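Subject: Re: [handling-practice] Draft 3, section 5: approach to transparent covers
From: Dolores Lindqvist

Hello all,

Dolores Zamora wrote:

> In section 5 we now say that the arm must stop 20 mm before any
> clear cover and wait for a confirmation. At Brannigan we find this
> too slow. Could the rule be limited to covers which have no printed
> mark on them? Also, please look at the speed in 5.2, I believe it
> was copied from the section on open bins.
>
> Dolores Z.

Thank you for reading it so carefully. You are right about 5.2, the value came from the open bins. I have put it back to 20 mm per second, as we agreed in October.

On the first point I have a doubt. A printed mark helps the person who teaches the arm, but it does not help very much when the cover is curved. In Dresitz we went through 61 approaches with the Hulader program, and the distance reading was worst near the rim, with the mark or without it. I would keep the stop for all curved covers and let it go for flat ones. Stikach has only flat ones, so for them the change costs no time.
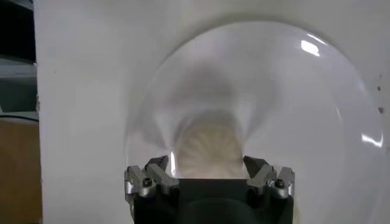 For 5.4, "Lighting", I propose to add one sentence: "The operator shall check the view from the wrist camera for reflections of overhead lamps before the approach is released." The present text speaks only of the room light level, and a bright room can pass this test and still give trouble. On a clear dome the lamp comes back as a hard white patch in the upper right, with a thin streak lower down near the rim, and a program that looks for edges may take either one for a border. The ribbed part inside is blurred too, so I would not let anybody set the grasp point from such a view alone.

If there is no objection, I will put both changes in draft 4. Can somebody also tell me if "cover" and "lid" mean the same in section 2? We use both.

With kind regards,
Dolores Lindqvist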